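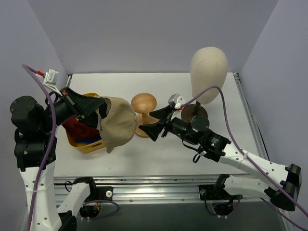 One of the two-arm cells at Sturico, left gripper holding a cap over the clothing basket. Photo: Sturico

Sturico halts garment cells after gripper fails to let go

2019-09-17

Work stopped on all 21 garment-handling cells at Sturico after a robot arm kept its grip on a cap through a stop command and dragged a hat stand off the table. No one hurt. One stand cracked, one gripper finger bent.

The cells, two arms to a table, pick hats and clothes out of baskets and put them on stands and display heads. The company sells the setup to store-fitting firms, Gondineo among them.

According to an incident note sent to staff Monday night, the operator hit the stop when the left arm started to pull. The arms froze as they should. But when power came back the left gripper closed harder and the arm went to its home position with the cap still in its fingers, and the stand went along with it. The operator, who had one hand inside the enclosure to free the cap, pulled back in time.

"That's the part I don't like," said Kevser Başaran, safety lead. "Stop worked. The restart didn't wait for anyone."

Early suspicion fell on the cabling. Technicians found a worn connector on one gripper's sensor module, where the cable had been rubbing — same fault logged twice in August, both times fixed by swapping the cable and carrying on. With the signal dropping out, the controller seems to have read the gripper as empty and went ahead with its homing move.

Terence Stockdale, who runs the test floor, said the August faults shoud have been escalated. "We treated it as a cable problem. Its a restart problem with a cable problem on top."

All 174 sensor cables on site, spares included, are being checked. Ten failed by Tuesday noon. Software supplier Manetti is working on a patch that would hold both arms still after any stop until an operator confirms the grippers are clear. No date for that yet.

Until then: no hands past the front rail with power on, no remote restarts, two people at at each cell for any recovery. Cells come back one at a time, after sign-off by Başaran's team.

Gondineo said its own cells are switched off while it waits for the findings. Duygu Değirmenci, a spokesperson there, said deliveries to stores would slip but gave no figure.

A full report is due to customers later this month.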